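Selitz 0.4: slot seating

2019-01-16

The planner no longer treats the line as a rigid segment between the two grippers. Selitz now keeps 38 nodes along it, refit from the wrist camera at 5 Hz, and the red color threshold does most of the work. Stondance still handles the low-level control. I lowered its stiffness to 40 percent along the slot axis, after the November build kept stalling on the slot edges.

Wrist view, black block and red line: 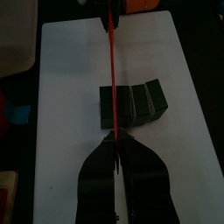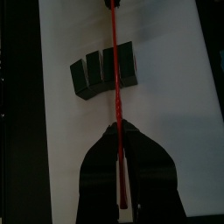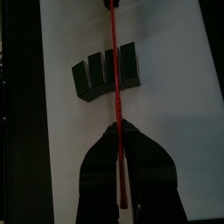

The remaining problem is latency. A refit takes roughly 80 ms, and the controller extrapolates in between. I want to move the fit into its own process before touching the cost terms again.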